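Durkance folding table, two months in

I bought the Durkance in June after our old card table finally gave up in the middle of a birthday lunch (potato salad everywhere, don't ask). My neighbor Helmi Ojala has had hers for ages and kept telling me to quit being cheap, so I did!

First, putting it together. The booklet says 20 minutes and I'd believe that if the bolts came sorted. Mine were all in one bag, long ones and short ones mixed, and I put two legs on wrong before I noticed. The hex key that comes with it is junk. I used the one from my Jondis bench instead and the rest went fine.

Once it's up, it's a really solid table. Six of us can eat at it without bumping elbows, and I can lean on the corner to reach the window latch – no wobble at all. The hinges were stiff for the first week or so, then a drop of oil sorted them out.

What I don't love is the weight. I can carry it down to the yard alone but I grumble the whole way, and the strap they sell for it costs extra. I also wish the feet were rubber. They're hard plastic and they scraped my kitchen floor, so I stuck felt pads on them.

I paid $166 on sale, and at that price I'd buy it again.

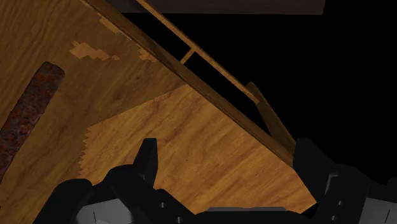
Oh, and skip the matching cover. Helmi got one and it blew off in the first storm. A plain bedsheet and a few clips do the job for me.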